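Memia Upholstery Notes
Gallery 9: Sofa seat as a sorting and folding surface
Updated Sat 26 February

The subject is sportswear handled on a sofa seat in place of a table or a bed. Earlier galleries dealt with the drying rack, the hall bench and the kitchen counter. Readers who want the fabric test results alone should go to the January page, where the rub counts and lint readings are listed by cover.

A seat cushion has two properties that matter for folding: how much it gives under the hand, and how much the cover grips the cloth laid on it. A hard, slick counter gives nothing and grips very little, so a jersey slides when a sleeve is pulled across. A woven cover holds the lower layer in place while the upper layer is moved. The drawback is that the same grip makes it harder to smooth a garment flat once it is down. Lift and relay; do not push creases toward the hem. 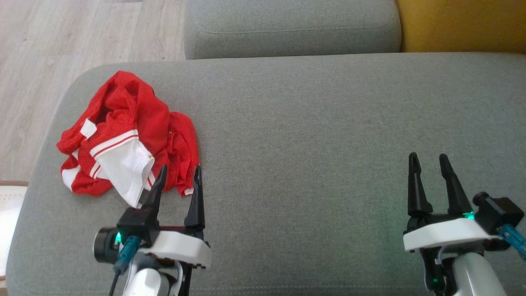
Red mesh sports garment, crumpled, on the left half of the grey seat. White panel with red stripes uppermost.

Mesh of this kind is usually a polyester knit. It is light and does not hold a pressed edge. Folds made in it are held by the weight of the layers above, so a stack of three or four pieces stays in shape better than a single piece. Panels in a second color are often a different knit with a different stretch, and the seam between the two is the best line to fold along where the cut allows it.

Steps used throughout this gallery:

Find the hem and one shoulder or waist corner. Hold the garment up by both and let it hang.
Lay it face down with the long side parallel to the front edge of the seat.
Bring each side in to the center line.
Fold from the hem upward, in halves for shirts and in thirds for shorts.
Set the finished bundle to one side of the seat, clear of the next piece.

Working width should be at least that of the opened garment plus a hand on each side. Loose cushions go against the backrest. If the seat is made of separate cushions, keep the work on one of them, as the gap between two will catch a hem. 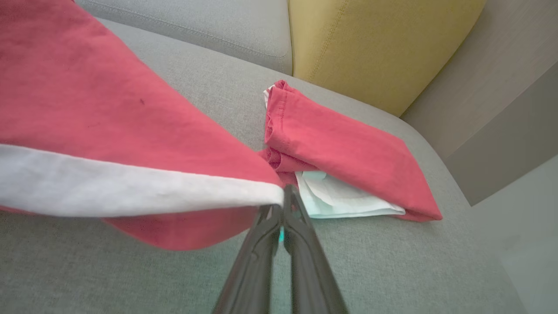
Large pieces need a different order of work. When a cloth is wider than the free part of the seat, take the narrow end first, draw it out to one side and let the remainder follow. Gathering the whole piece in the middle and spreading it from there leaves diagonal creases, and in red and white goods these show most on the white. Dymphna Ó Dálaigh, who edits the laundry pages, prefers to fold wide pieces in half in the air before they touch the seat. Both methods take the same time with practice. Hers needs more arm span.

On color transfer: red goods should be fully dry before they rest on a light cover. The two loose swatches we keep for this check, Vudow flat weave and Grindilport basket weave, were each left under a damp red knit overnight. The Vudow swatch took a faint pink mark that came out with cold water. The Grindilport swatch did not mark.

On wear: folding puts very little load on a cover. Our reference swatches are inspected at 100, 1000 and 3000 rubs, and a household that folds on the sofa will add far less than it does by sitting there. Zippers and hook tape are the exception. Close both before laying the garment down.

Next gallery: socks and small items, same room.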